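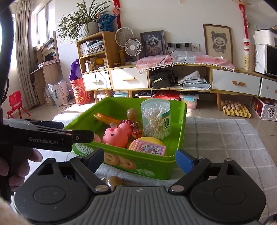 Keyvan Ebrahimi
Hardware upkeep, hand units, Musen group

14 November 2020

Unit 7, service at 1,519 cycles. Not due until 2,000 but Saimi reported the jaw reading drifting at the closed end, so I pulled it forward. Did the bench part in the morning and the handling check in the front room after lunch, box on the checkered cloth.

State on arrival. Closed reading offset from zero and not the same twice. Open reading stable. No play in the body. Slight side play at the right finger hinge, none I could feel at the left. Pad on the right finger glazed at the tip and lifting at the inner corner. Grip strap OK.

Hinges. Two screws per side at the round housings, all four checked. Right side, lower one had backed out by a quarter turn. No threadlock residue on it, so it was probably missed last time (my initials on that sheet). Cleaned the thread, one drop of Alero medium, retightened with the small driver, paint mark across head and housing. Same on the other three for consistency. Do not use the long-handled driver here. The screws go into inserts and the inserts turn before you feel it.

Side play on the right gone after tightening. Closed reading still off by a constant amount, but now repeatable, which points to the pad and not to the encoder.

Pad. Peeled the old one on the right finger. Adhesive had gone stringy, took three wipes with alcohol to clear. New blue pad from the Väisänen bag, pressed in the soft clamp for 20 minutes. The new pads are thicker than the old batch. Teemu measured both and wrote it on the bag, so read the bag before zeroing. Zero taken with jaws closed on nothing, then again on the steel gauge pin. Both saved under the unit number. Old zero kept in the folder with the suffix "pre".

Wiped the lettering side of the left finger (GenRobot.AI marking) with a dry cloth only. Alcohol dulled the print on another unit.

Handling check. Lime-green box with the usual mix in it: swab tub, pink pig, the glossy brown balls, yellow lid, rabbit card. One ball placed out on the cloth in front of the box. Notes by item:

Ball, outside box: picked cleanly, reading steady while held. Before service it crept.
Ball on stem, in box: fine from above. From the front the body of the tool meets the box rim before the fingers are low enough. Operator matter, not a fault.
Swab tub: lifted by the rim. Did not try around the full width.
Pig: ear grip slips, body grip holds. Same as on the other units.
Card: new pad edge is square and catches the card. Old pad had worn round. Expect this to ease with use. Did not trim it.
Yellow lid: needs the card moved off first, then one edge raised. Two failed tries, third held.

Window light was strong from the left and the tracking log shows no dropouts from it. Curtains left open.

Open points
- Closed zero to be rechecked after a day of use. Aurelia has the unit on Monday and will take it before starting.
- If the side play comes back with the paint marks still lined up, it is the bushing. Zultach sleeves are in the second drawer, under the gauge pins. Aarne has done one of these, I have not.
- Service sheet now has a line for threadlock, with a box per screw.
- Order pads. One left in the bag after today, plus a cut one that is only good for fit tests.

Next service stays at 2,000. Unit back on the rack with a green tag, jaws open.

K.E.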